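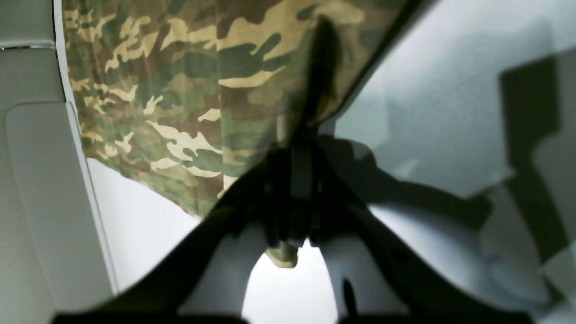
The aim of this project was to compare three ways of folding printed cloth for shelf storage and to measure how much of the folded height is lost when a stack stands for a week. The work was done in February in the textiles room at Hultuvau by Luana Leite and Bastian Wendt, with Harriet Ferreira as supervisor. We limited the main series to patterned fabric, on which creases are harder to judge by eye. On the woodland camouflage cloth, the jagged cream patches stand out well against the olive and brown, but the soft folds near the middle are easy to lose among the blotches. Crease scoring was therefore done by touch as well as by sight.

Materials

Each test piece was weighed before folding. The lightest was 400 g and the heaviest 639 g. Pieces over 500 g were treated as a separate group — they spring back more after pressing and would have skewed the averages. The shelf was a Bondberg unit with fixed boards. Stack height was read with a steel rule at the front edge only.

Method

Three folds were used: the half fold, the third fold and the roll. Every piece was first hung from its top edge until it stopped swinging, then taken down and laid face up. The folder smoothed it once from the center outward. No iron was used. After folding, a flat board weighing 100 g was placed on each piece so that all readings were taken under the same load.

Results

The third fold gave the lowest stack and lost the least height over the week. The half fold was faster but left a ridge along the center line, most clearly in the heavy group. Rolled pieces kept the fewest sharp creases. They could not be stacked more than two high without sliding, and we stopped recording height for them after the second day.

Sources of error

The two folders did not pull the cloth equally tight. Bastian's stacks were lower in nearly every run, and we did not correct for this. Diagonal edges were a further problem: where a piece was not cut square, the third fold left a corner sticking out, and we tucked it under by hand.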